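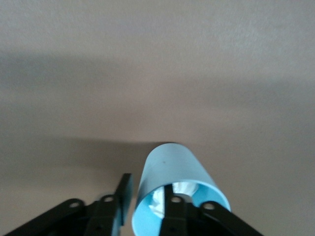

Checked and written up by Remo Pagano
Filed under: Kitchen and shared areas, October round

Badley House, ground floor kitchen and tea point
Cups, crockery and small items: inspection checklist with comments

Results are marked OK, ACTION or N/A. Anything marked ACTION has a comment under it and a name or a team against it. Items left over from the last round are marked CARRIED.

1. Cups and beakers

1.1 Cups free of chips and cracks at the rim
OK
Comment: 79 cups and beakers checked across both cupboards. Three mugs with chipped rims taken out and binned, wrapped in newspaper. The rest can stay.

1.2 Cups clean inside and out
ACTION (kitchen team)
Comment: Light blue cup with a crumpled white tissue or bit of paper inside it. Cups are not to be used as bins. Empty it, put it through a full wash and check it again before it goes back on the shelf. Same applies to any other cup with rubbish in it, even if it looks clean otherwise.

1.3 Marks and blemishes on the outside
ACTION (kitchen team)
Comment: Same blue cup has a tiny dark speck on the outer wall. Try a damp cloth and washing-up liquid first, then bicarbonate of soda. No scouring pads on coloured cups. If the speck stays but the surface is smooth, keep the cup. If a fingernail catches on it, throw the cup away.

1.4 Stacking
ACTION (all users)
Comment: Beakers in the left cupboard were stacked 11 high. The limit is 8. Please look inside each one before stacking, as a tissue or teabag at the bottom will stop the next one sitting straight and the whole stack leans.

1.5 Cups put away dry
OK
Comment: Two had water in the base. Dried on the spot.

2. Plates and bowls

2.1 Free of chips and cracks
OK
Comment: One side plate with a hairline crack removed.

2.2 Stored below shoulder height
CARRIED
Comment: The Dolska serving bowls are still on the top shelf. They are heavy and need to come down to the bottom cupboard. Raised last time. Space has now been cleared for them.

3. Sink and draining area

3.1 Plughole and strainer clear
OK

3.2 Cloths and sponges changed
ACTION (kitchen team)
Comment: Sponge past its best. New pack is under the sink behind the Marín cleaning spray. Cloths were fine.

3.3 Drip tray emptied
OK
Comment: Emptied but not wiped. There is a line of limescale along the back. Descale when the kettle is next done.

3.4 Hot tap temperature warning in place
OK

4. Waste

4.1 Bin within reach of the table
ACTION (Remo)
Comment: The pedal bin has drifted over to the back door again. Moving it to the end of the worktop. That should help with 1.2.

4.2 Bin lid and pedal working
OK
Comment: Pedal stiff, still works. Spray with oil if it gets worse.

4.3 Tissues and kitchen roll available
OK
Comment: Used tissues go in the general waste, not the paper recycling. The label on the recycling box needs redoing, it has faded and people are guessing.

5. Dishwasher

5.1 Filter clean
ACTION (kitchen team)
Comment: Wet paper pulp in the filter. Check cups and pockets of aprons before loading. The filter takes 20 minutes to soak and rinse properly, so it should be done after the afternoon load.

5.2 Salt and rinse aid
OK
Comment: Salt topped up. Rinse aid will need doing before the next round.

5.3 Door seal
OK

6. Walls, lighting and electrics

6.1 Kettle and toaster leads undamaged
OK
Comment: Grullden kettle has been replaced like for like. Old one gone to the recycling centre.

6.2 Lights working
OK
Comment: Under-cupboard strip takes a few seconds to come on.

6.3 First aid box sealed and in date
ACTION (Remo)
Comment: Seal broken, blue plasters running low. Ordered.

Recheck

Items 1.2, 1.3 and 3.2 will be looked at again at 4.30 pm. Item 2.2 stays open until the bowls are moved. Please write in the kitchen book if you take a cup out of use, and say which cupboard it came from so the numbers can be put right.

R. Pagano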